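Limed finish

A limed finish, also called liming or a cerused finish, is a treatment for timber in which a white pigment is worked into the open grain and then cleaned off the surface. The pores stay pale while the wood between them keeps some of its own colour. It is used on floors, panelling, tabletops and cabinets.

Background

Lime paste was first put on timber to discourage insects and rot. It left a whitish residue in the pores, and the look was later copied for its own sake. Slaked lime is caustic and is seldom used in furniture workshops today. Most makers use a wax or a water-based paste coloured with titanium dioxide.

Suitable timbers

Ring-porous hardwoods take the finish best. Oak and ash are the usual choices. Close-grained timbers such as maple and birch hold little pigment and tend to look evenly bleached. Pine can be limed, but the contrast is weak and resin may yellow the result over time.

Method

Old varnish is stripped and the surface sanded. The grain is then opened with a bronze brush, worked along its length. Steel wool is avoided on oak, as stray fibres react with tannin and leave dark spots. Paste is rubbed across the grain with a cloth, left until it hazes, and wiped back. Wax finishes are buffed the next day. A paste finish is normally sealed with a clear, non-yellowing lacquer.

At the Dornora joinery works in Niltdale, test boards were left for 18 hours between wiping and sealing, and each batch covered 30 boards. The workshop's house colour, Tovley 1003, was a cool white with a trace of grey.

Related white finishes

Whitewashing and pickling lay a thin colour over the whole surface. Opaque white enamel hides the grain altogether. Printed and digitally modelled surfaces may imitate a pale grain without any timber beneath.

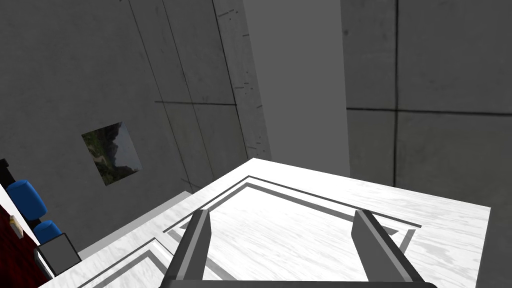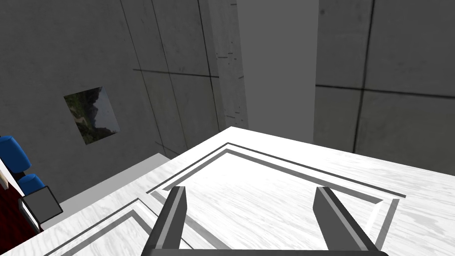 White surfaces with a wood-grain pattern, computer renderings

Care

Limed surfaces are dusted with a soft dry cloth. Waxed pieces should be kept away from hot dishes and alcohol, both of which mark the wax. Coloured polishes fill the pores and dull the contrast, so a neutral or white wax is used for touch-ups. Badly worn areas are brushed out and limed again.

See also: Ceruse; Fumed oak; Grain filling; Milk paint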